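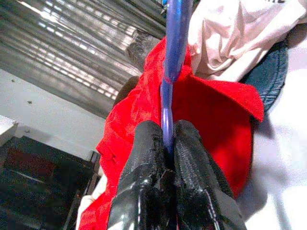

Red cloth and a pale pink-white garment, both crumpled.

Laundry corner: start with the red pile

Many readers wrote to us after the September issue and asked the same thing: how do you fold soft clothes so they stay folded? I am not an expert, but I have folded for a family of eight, and I asked also Consolacion Bañez, who teaches the home skills evening at Buenaventura. We put our two ways together, and I write them down for you.

First, sort by color before you fold. It sounds strange, because the washing is already finished. But a strong red next to something very pale is a thing I do not like to leave in one heap, especially if there is still a little damp in the seams. I take the red pieces out and fold them first. The pale ones can wait on the other side of the table.

Second, find the hem. Consolacion was very firm on this. When cloth lies crumpled, we all want to grab the middle and shake. She looks for a hemmed edge, takes one corner of it, and follows the edge with the other hand until she meets the next corner. Then the whole piece hangs straight and you can lay it down flat. For me this was new. I was always a shaker, and my towels were always a little crooked — now they are less crooked.

Soft and fuzzy fabric needs a slower hand. Do not press it with your fist. Smooth it from the center to the sides with an open palm, fold it in half, smooth again, and then fold in three. If you make the last fold toward you, the round side stays in front on the shelf and it is easier to take one piece without pulling down the others.

Clothes with print or letters I fold with the print inside. Rhea Sison, who reads these pages before they go out, does the opposite. She wants to see the print, so she knows which shirt is which without opening the pile. Both are possible. In a house with many children I think her way is better, and I told her so.

One question came from a reader in the Kurkimier building: what to do with the pile when there is no time? My answer is to lay the pieces flat, one over the other, even if you do not fold them. Twenty minutes in a heap gives more wrinkles than a whole evening lying flat. At least it is so in my house.

The next home skills evening is on the first floor at Buenaventura, in the room with the long table. Please bring three pieces of your own: one small, one large, and one which always gives you trouble. Fitted sheets are welcome, but Consolacion asks that you bring only one, as they take much time and much of the table. Tea is from the Videl bakery, and they send also the small almond cakes.

If you have your own way to fold, write it on a paper and leave it in the box by the door, with your name. We will print some of them in the next issue.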